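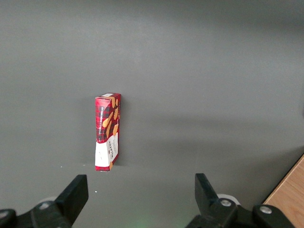

1/ Greifertest, zweite Runde
So, Freitag, kurz vor sechs, Kaffee leer. Ich vergleiche seit Mittag zwei Fingersätze am selben Arm, gleiche Handgelenkkamera, gleiches Objekt. Objekt ist die Walkers-Schachtel, hochkant. Schmal, hoch, steht etwas verdreht zum Greifer. Genau die Sorte Ding, an der unser alter Greifer immer gescheitert ist.

2/ Kandidaten
Satz A: die flachen schwarzen Finger, starr, die Platten vom Foto. Satz B: Silikonlippen von Flirkero, weich, teurer, sehen nach Zahnarzt aus. Beide hängen am gleichen Antrieb. Controller ist die Brando-Box, Firmware unverändert, sonst vergleicht man am Ende Firmware mit Firmware und streitet drei Tage.

3/ Warum hochkant
Liegend kann das jeder. Stehend reicht ein Finger, der einen Tick früher ankommt, und das Ding kippt. Und zwar nach hinten, also vom Greifer weg, dann darf man um den Tisch laufen. Bin heute viel um den Tisch gelaufen.

4/ Satz A, erste Versuche
Anfahrt frontal, Öffnung voll, Geschwindigkeit runter auf die Hälfte. Kippt. Nochmal, kippt. Dann gemerkt dass der Nullpunkt vom linken Finger daneben lag. Schrauben auf, ausrichten, Schrauben zu. Danach deutlich besser. Hätte ich mal vor dem Mittagessen geprüft, jaja

5/ Zum Winkel
Die Schachtel steht über Eck, man sieht zwei Seiten. Starre Platten wollen aber parallele Flächen. Wenn man den Greifer nicht mitdreht, packt A an zwei Kanten und die Schachtel dreht sich beim Schließen irgendwohin. Manchmal richtig herum, manchmal nicht. Mit Gierkorrektur aus dem Kamerabild geht es. Ohne: Lotterie.

6/ Kamera
@ alle die gefragt haben: ja, immer noch die kleine am Handgelenk, keine Tiefe. Vorteil, man hat beide Fingerspitzen dauernd im Bild und sieht sofort wenn was schief steht. Nachteil, die Höhe über der Platte muss man sich anders besorgen. Bei uns kommt sie aus der Kinematik plus Kalibrierung, reicht für sowas.

7/ Schatten
Auf der grauen Platte liegt rechts ein dunkler Streifen quer, auf Höhe der Schachtel. Die Segmentierung hat den zweimal als Teil vom Objekt genommen, Maske plötzlich doppelt so breit, Greifpunkt im Nichts. Schwellwert hoch, dann ging der weiße Teil unten verloren. Also Schwellwert wieder runter und nach Farbe gefiltert. Rotes Karo ist dafür super dankbar. Graues Karo will ich gar nicht ausprobieren.

8/ Aber der weiße Teil
Unteres Drittel ist weiß, und der Farbfilter hält das für nicht vorhanden. Schachtel schwebt also, laut Software. Rungnapa hat dann einfach die Maske nach unten bis zur Standkante verlängert. Hässlich, vier Zeilen, läuft. Sie nennt es "Sockel-Hack", steht jetzt so im Commit.

9/ Satz B
Umbau dauert mit Kaffee 5 Minuten, ohne Kaffee länger. Weiche Lippen verzeihen viel mehr beim Winkel. Gierkorrektur aus, trotzdem meistens sauberer Griff. Dafür drückt man mehr Weg rein bis die Kraft da ist, und der Karton gibt oben leicht nach. Bei Keksen wohl relevant...

10/ Zahlen, bevor jemand fragt
Satz A mit Korrektur: 67 Griffe am Stück ohne Umkippen, dann hab ich abgebrochen weil der Akku vom Laptop leer war. Satz B hab ich noch nicht so lange laufen lassen, also bitte keine Tabelle draus basteln. Das kommt nächste Woche.

11/ Antwort an Sandamali Jayasinghe
Nein, nicht die Saugvariante. Haben wir in Dendodville mal auf Karton probiert, mit dem alten Aufbau. Auf glatter Pappe okay, an Faltkanten zieht er Luft und dann fällt dir alles runter. Außerdem ist der Kompressor laut und steht neben meinem Platz.

12/ Controller
Kurzer Rant. Die Brando-Box regelt sauber, aber das Log läuft voll und überschreibt sich still. Puffer sind 4.000 Einträge, danach fängt er vorne an und sagt nix. Mir fehlt deshalb der Anfang vom Vormittag. Gerettet hab ich 2.607 Zeilen. Wer die Box auch hat: Log extern wegschreiben, sofort, nicht erst am Ende.

13/ Korrektur zu 4/
War der RECHTE Finger mit dem Nullpunkt. Hab vom Kamerabild aus geschaut und dann am Arm von vorne, links ist halt nicht links. Klebeband mit L und R ist bestellt. Quatsch, Klebeband haben wir. Stift fehlt.

14/ Schließgeschwindigkeit
Unterschätzt. Bei A bringt langsam schließen mehr als genau anfahren. Letzter Zentimeter im Kriechgang, dann schiebt der erste Finger die Schachtel zum zweiten statt sie umzuwerfen. Bei B ist es fast egal, da kann man zumachen wie man will. Kostet bei A halt Taktzeit.

15/ Zwischenstand
Für Karton mit geraden Flächen nehm ich A, solange die Kamera den Winkel liefert. Für gemischtes Zeug eher B, trotz Preis. Rungnapa Prasertsri sieht das umgekehrt, sie traut der Winkelschätzung bei schlechtem Licht nicht. Hat mit dem Schattenstreifen natürlich einen Punkt.

16/ Noch offen
Gleiche Reihe mit der Lampe von der anderen Seite. Schachtel um 45 Grad weiter gedreht. Und einmal mit Absicht nicht mittig zwischen den Fingern, mal sehn ab wann A aufgibt. Parameter für A stell ich Montag rein, muss die Datei erst aufräumen, da stehen Sachen in den Kommentaren

17/ Nachtrag
Ja, die Finger von Satz A gibts als Zeichnung, nein, noch nicht mit Bemaßung. Schreibt mir, dann schick ich den Stand von heute.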